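From: Duván Quispe
To: Asanthorpe robotics list
Date: 2021-01-18
Subject: Re: Visit to Tarneo - is it worth the drive?

Štefánia Lukáč wrote:
> I have seats for the next Tarneo demonstration but can't tell from
> their notice what they show. Is it the big arms again, or the
> kitchen work? And can you get close enough to see the grasping?
> I'd be bringing 16 students, so I need to know before I book a van.

Štefánia,

Kitchen work. I went with Azlan and we stayed for both sessions. They had a table set up against a wall, with a checkered cloth and the things for each task laid out on it. Quyên Châu ran the session and talked very little, which suited me.

The part I'd come for was picking up from inside a deep basin. The walls are shiny and curved, and a round object gives the fingers little to work with.

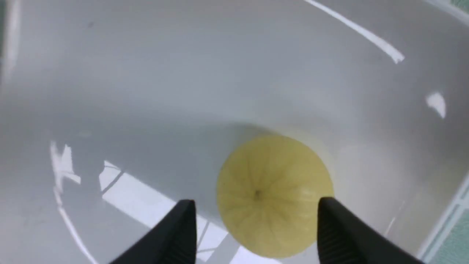

I asked about glare. Quyên said the reflections off the basin bother their depth readings more than the fruit does, so they lean on the wrist camera for the last stretch. She put the wrist view on a monitor, and you can follow it fine from the second row.

The other task used a bamboo steamer, with buns to go from the basket to a plate. Azlan wanted to know how hard the fingers close. They set a limit per object and keep it low for the buns.

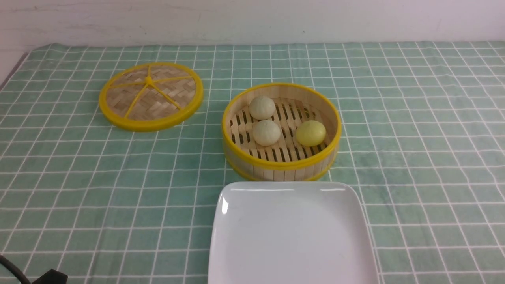

Questions ran long and we missed the Baltum talk, so I can't help you there. Kauko saw it and may answer on list.

For your group: the room is 431, up 2 flights, and 16 is too many at once. I'd ask Quyên to split you. Parking is on the Kusuma side - the front lot was full when we got there. They plan another open day in May if these seats don't work out.

Duván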